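Antoniadis Workshop, Laletley
Gallery: The right arm that did not let go

Our gallery pages have mostly shown the pleasant side of the Grodton bench. This one is about a fault. It kept the bench closed for 8 days, and several people from the other benches have asked me what happened, so I prefer to write it once in full. No person was hurt. One gripper finger was bent and one toy lost a corner.

The task on the bench is simple to explain. Two arms tidy a table of toy kitchen things: they take an object from both sides, move it and put it down. We use toys because they are light and cheap, and they have many different shapes. The arms work inside a dark enclosure with black fabric, and a person sits outside it with the stop button at the right hand.

On run 2,464 the right gripper closed on a box, as it should, and then did not open. The left arm had already released and was going back to its rest position. The right arm also started to go back, with the box still in its fingers, and pushed it into the frame of the table. Manon Bélanger was in the chair and pressed the stop.

On the bench

In the first picture both grippers are in the air, the right one directly over the handles of the knife block. In the second, the two arms are at the tan box from opposite sides, and a black cable makes a loop above it, near the right gripper.

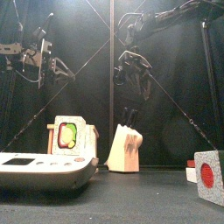

Both arms above the toy kitchen, with the stove on the left.

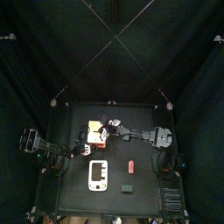

What we found

At first we blamed the program. It was a natural idea, as we had changed the release step in April and nobody loves a new release step. I spent two evenings reading the record of the run, and the program had done its part correctly. The command "open" was sent. It was sent again after 300 milliseconds, and then once more. The gripper never answered.

Manon had a better idea than mine. With the power off, she moved the right arm by hand, slowly, through the same path, while I held a meter on the gripper cable. When the wrist was turned fully inward, the signal disappeared. When it turned back a little, the signal was there again. We did this many times before I was willing to believe it.

The cable was broken inside, close to the plug, where you cannot see it. The outside looked like new. A cable at the wrist needs some free length to follow the movement, and ours had enough, but the clamp was too near to the plug. Every turn of the wrist bent the same short piece of wire. The supplier, Flullwood, told us on the phone that they would have put the clamp further up the arm. I have to admit that the mounting sheet says the same thing, and that I was the one who mounted it.

The second fault

For me this one is more serious. When the gripper stopped answering, the arm continued its path. Our program checked that the arm joints were alive, but it did not wait for the gripper to confirm that it was open. So an arm which could be holding something was allowed to travel as if its hand was free.

With a toy, this costs a corner of painted wood. A heavier object would be a different matter, and so would a hand inside the enclosure. We do not put hands inside while the arms have power, but I would not like to depend only on this rule.

What is changed now

The gripper cables on both arms are new, and the clamps are moved up. We changed the left one too, although it measured well.

After each "open" command the arm waits for the answer. If no answer comes, both arms stop where they are and the operator gets a message on the screen.

The gripper cables are counted as a wearing part. We replace them after 1,000 runs, also when they look good. I have put a paper list on the side of the cabinet, please write the run number there when you change one.

Before the first run of a session, turn each wrist fully in and fully out and look at the signal on the screen — it takes less than a minute.

The bench was opened again on 12 January 2020. The bent finger is in the drawer under the monitor, if somebody wants to look at it. We still wait for the spare fingers from Flullwood, so please do not use the last pair for tests with metal objects.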